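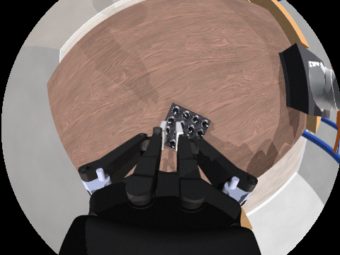
*Figure 7.1. A small square plate held between the fingertips of a gripper above a wooden tabletop (simulation).*

# Chapter 7: What Happens to the Job

Ask a plant manager what a robot arm will do and you will usually get a clear answer. It will pick up a part, move it and put it down. Ask what the person who used to do that will be doing in a year and the answer gets longer and less clear. This chapter is about the second question.

We begin with a case. The Durnness works in Skestbridge assembles small connector units for pumps and heating controls. In May its owners signed a contract with a supplier, Grarine, for automated handling at the bench where parts are placed and checked. At the time 56 people worked on the assembly floor, 20 of them at that bench. The proposal they were shown ran to several pages on speed and one paragraph on staff. The paragraph said that workers would be "freed for higher-value tasks." It did not name any of those tasks.

Students should learn to stop at a phrase like that. Who is being freed, and to do what? Will the new task be paid at the same rate? If it needs training, does the training take place during the shift? These are ordinary questions, and a proposal that cannot answer them is unfinished, however good its drawings are.

## 7.1 The Demonstration and the Shift

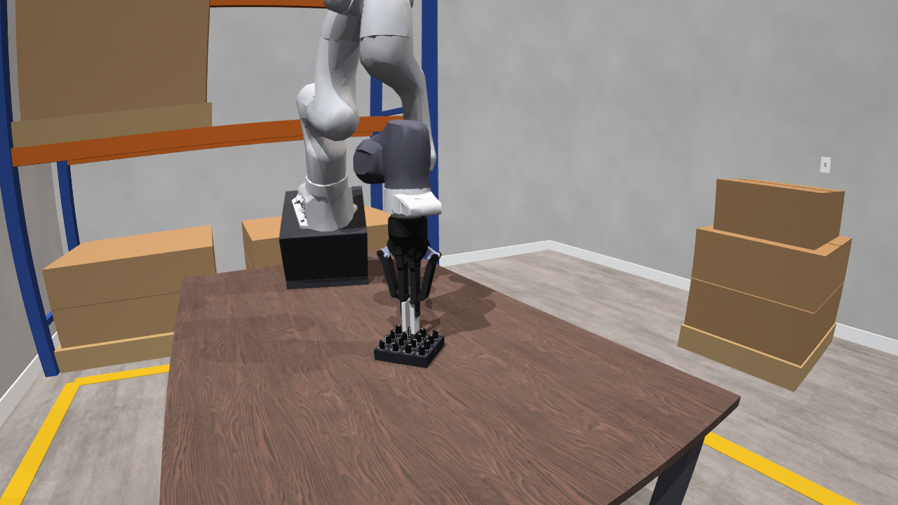
*Figure 7.2. A simulated arm and multi-fingered gripper holding a pale rod over a peg board.*

Most decisions to automate are made after somebody has watched a demonstration, and more and more of these are run as simulations. A simulation is a fair way to test reach, clearance and the order of moves. It is a poor way to learn about a workday. Unless the people who built it put them there, it has no bent parts, no late delivery and no new hire on the night crew. Readers of a supplier's results should find out what was left out before they look at the score.

At Durnness the bench was promised an output of 2,681 units a shift. In the first full month it averaged 1,649. The supplier blamed the quality of incoming parts, and the parts were indeed uneven. They had been uneven for years. The bench workers had dealt with it by turning a tight piece a little, or by setting it aside and trying it again later, and no one had ever written this down as part of the job. It appeared in the records only once it stopped being done.

A gap between promise and result does not prove that the equipment was a mistake. Output may rise as the settings improve, and the old bench had real costs of its own – sore wrists and shoulders among them. But the gap has to be closed by somebody, and in the early months that somebody is nearly always a worker standing near the machine.

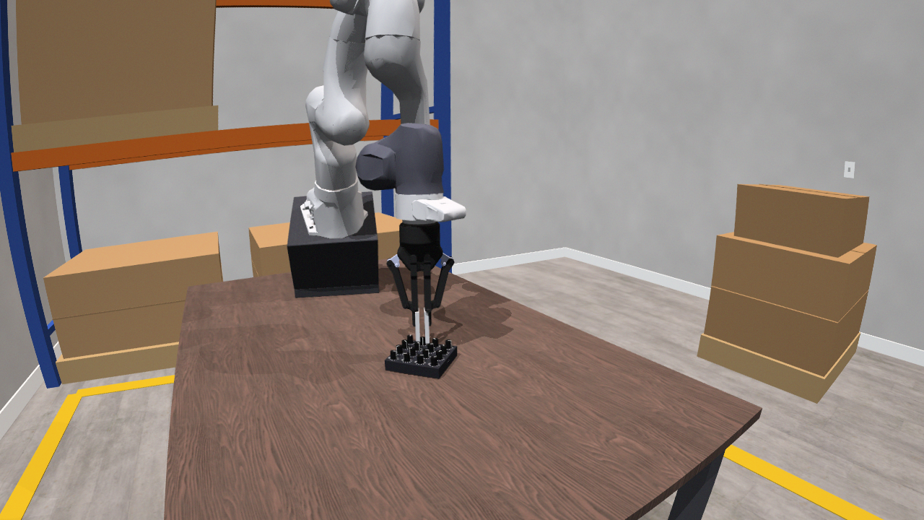
What does that worker do all day? Three kinds of task came up again and again at Durnness: loading parts in the position the arm expects, watching for a stop, and clearing the stop when it comes. Managers called this "supervision." Several workers called it waiting. The work was lighter on the hands and harder on the attention, and it left less room to set one's own pace. Pay stayed where it was, although the job title changed.

A second plant, Villanueva, went about it differently. Bench workers there were given time to list the small fixes they made in a normal week before any equipment was ordered. We return to that list in Section 7.4, along with the parts of it that management chose to ignore.

## Before You Read On

Keep these terms in mind, as they are used with some care in the pages ahead:

- **Task:** a single piece of work, such as placing a part.
- **Job:** the full set of tasks one person is paid to do, including the ones missing from the job description.
- **Displaced work:** effort that moves to another person or another hour when a task is automated.

Section 7.2 takes up displaced work first, starting with the hour before the Durnness shift begins.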